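Romthorpe Evening Classes: your questions, answered again

Do I need to book?

Yes. We hold places for people who book and feel sorry for people who don't. Use the form on the Classes page, or ring the office between 2 and 6.

What does a course cost?

Most are £49 for the term, paid in advance. Bread costs a little more, as flour does too.

I missed the first week. Can I still join?

Up to week 3, yes. After that you would be walking into conversational Italian while everyone else is complaining about their hotel.

Is there parking?

There is a car park. Whether there is parking depends on the bowls club. The bus stops outside the Niven Street entrance, and the driver will tell you it doesn't.

Can I bring a friend to try it out?

Once, and only if the tutor knows beforehand. Pottery can't take guests at all – there are never enough wheels.

Will I get a certificate?

For bookkeeping and first aid, yes. For watercolours you get the watercolours.

What if my class is cancelled?

We need six people to run a course. If we don't get them, you'll have a full refund within two weeks, or a place on something else. Past students have gone from upholstery to Spanish this way and nearly all of them stayed.

When does the next term start?

February. The list goes up on Nov 1, 2023, and calligraphy fills first.

Who do I complain to?

Clive Kershaw, in writing. He reads everything and answers most of it.

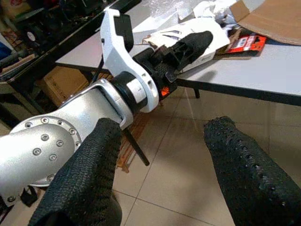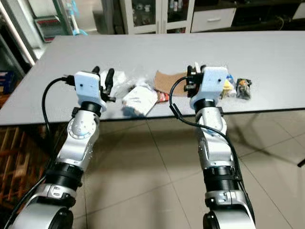 Glenys Haworth
Enrolments Officer

Glenys looks after bookings, refunds and the lost property box. If your question isn't answered on this page, leave a message at the office with your name and course. Umbrellas are kept until the end of term.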